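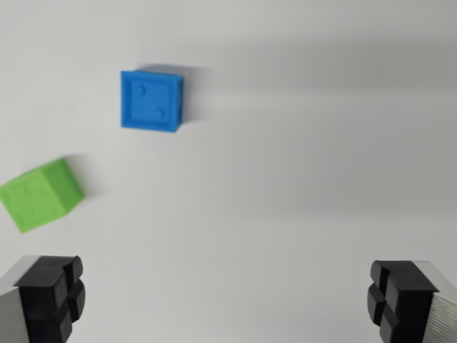

Losing at board games, a progress report

2020-09-24

Our Thursday game group has met 22 times now and I have won twice. Both wins came with Luuk Dekker away, and one of them was against a man with flu.

The current obsession is Skeson, a game about running a small harbour badly. The rulebook is 158 pages long. Paavo has read all of it, including the bit on tides, and will quote it at you while you're reaching for the crisps. Last night's session took almost until midnight, most of it spent on whether a barge counts as a boat. (It does on your own turn.)

I've tried having a strategy. Last April I bought up every warehouse on the board and was very pleased with myself until Luuk asked what I meant to put in them.

Next week we're at mine. I've suggested Ludo and had no replies so far.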